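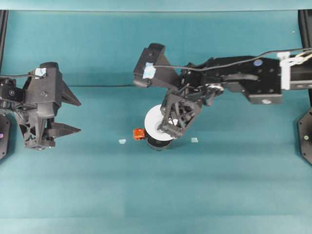

Snædís Brynjólfsdóttir thinks my needle retention times are too long for the luteal phase and has written to tell me so. Twenty-five minutes is enough in her view, and anything past that is the patient having a nap at the clinic's expense. She wants me to shorten the sessions before the next block and see whether the charts look any different. I have no strong objection. The protocol I inherited says forty minutes, written as 40 in the margin of the old binder with no source beside it, and I have followed it since January without asking where it came from.

7th April

Reread the binder this morning to check. The forty is in a different pen from the rest of the page. The points are typed: SP6, ST36, LR3, CV4, with KI3 added in the first half of the cycle and dropped after ovulation is confirmed. Depths are given in cun for some and in millimeters for others, and the two do not agree for ST36. I have been going by the millimeters. Will retype the page with one unit throughout and leave the retention time blank until it is settled.

Plan for the next block: 14 patients, all with regular cycles, all past the intake interview. Half stay at the present time and half go to twenty-five minutes. This is no trial and I won't write it up as one. Allocation is by order of booking, I know who is in which half, and so do they. It will tell me whether anyone complains and whether the temperature charts get any messier. Snædís says the charts are the wrong thing to look at and that I should record sleep and cramping on a five-point scale. Both, then. The form has room.

Charts in general are poor. Of the ones handed in last month, the usual faults: temperature taken after getting up, readings rounded to the nearest half degree, a run of days filled in with the same ink and the same slant. I don't scold over it. I ask what time they wake and whether the thermometer is by the bed, and the next chart is better or it isn't. Two people have moved over to the Ondia app, which draws a smooth line through the gaps, and I had to ask for the raw numbers. The app puts ovulation a day earlier than I would on both of them. I noted the difference and left it alone.

Supplies. Order 3074 from Rorkico came with the 0.20 needles and without the 0.16. I use the thinner ones on the abdomen and at the wrist and have 5 boxes left, enough for the month if nobody new starts. Wrote to ask whether the rest is on back order or forgotten. Guide tubes fine. The moxa is the low-smoke kind and I don't care for it, it burns hotter at the end and gives less warning, but the upstairs tenants object to the other one and the window only opens a hand's width.

Herbs: Ingvarsson has changed the packaging on the granules again, and the concentration ratio is now on the bottom of the jar in gray type. Checked each one against the old label before shelving. Same ratio for all but the dang gui, which is weaker, so the scoop count goes up for that formula. Changed the dosing sheet and initialed it. Must phone the three people already taking it. Also must remember that anyone under the fertility unit's care at the hospital gets no herbs from me during a medicated cycle without a note from their doctor, and that this holds even when the patient says the doctor is fine with it. Had that conversation again yesterday. It took longer than the treatment.

Cupping on the lower back: stopped for anyone in a possible conception window. I have no evidence either way. I simply don't want to be the explanation somebody reaches for afterward.

Read part of the Ukar course notes on pulse taking over lunch. Section two claims the slippery pulse can be felt within days of implantation. I have never felt it that early with any confidence – or I have felt it in people who turned out to be dehydrated. Skipped to the section on scar tissue after cesarean, better written, with sensible angles and a clear statement of how many weeks to wait. Copied the table.

Answered Snædís at the end of the day. Said yes to the shorter time, yes to the five-point scale, and asked where she got twenty-five. She replied within the hour that it was what her own teacher used.

Tomorrow: retype page, phone calls, chase the 0.16s, new batteries for the heat lamp timer.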